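Thread time! A few people asked what I do all day now that I'm on the data side at Dullska, so 8 posts on collecting examples for a robot that learns by copying us. Grab a coffee.

1/ The short version: two arms, one big brown table, and a person driving the arms through a chore over and over. Every run gets saved. The model later tries to work out what we were doing from all those runs. Our goal for December is 3,000 good ones, and the word "good" is doing a lot of lifting there.

2/ Cloth is the one that eats my afternoons. It never lands the same way, it slides toward you, it hangs over the front of the table, and when you move fast the head camera gives you soup.

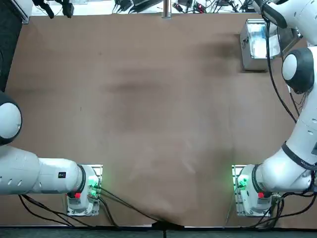 3/ So do you toss the blurry runs? I used to. Dexter Kasprzak (sits next to me, very patient man) talked me out of it – the robot is going to see blur too when it's working on its own, so it may as well meet some in training. I keep them now unless I can't tell what's going on at all.

4/ What I do toss: runs where the driver stops to think. A pause of 2 seconds is fine. Anything longer and you're teaching the arm to stand there and daydream. Ask me how many of my own runs I've had to delete, haha.

5/ Then there's the hard stuff. Metal case, white see-through plastic piece, gripper pointing straight down at the seam of the lid. Shiny next to see-through is rough on cameras, so I like having the side view as well as the one on the wrist. Wrist view for the last little bit, side view for "wait, where IS the case."

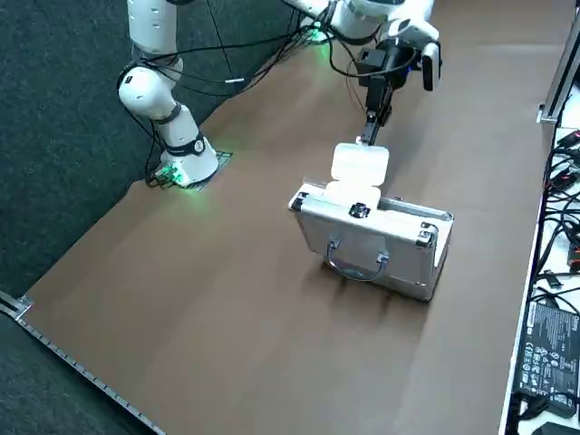 6/ Labels! Albertina Bastos set a house rule that each run gets one plain sentence, written right away, before the next one starts. I've tried saving up 14 and writing them all at the end. Don't. By the fifth you're making things up.

7/ Also, swap drivers. I come at everything from the left and never noticed till Albertina played a bunch of my runs side by side. A model trained on only me would have my habits and my bad wrist angles too.

8/ Next up I want to try mixing the cloth runs and the case runs in one session instead of doing them in blocks. If you've done this with your own setup, tell me how you kept the counts even, my spreadsheet is already a mess.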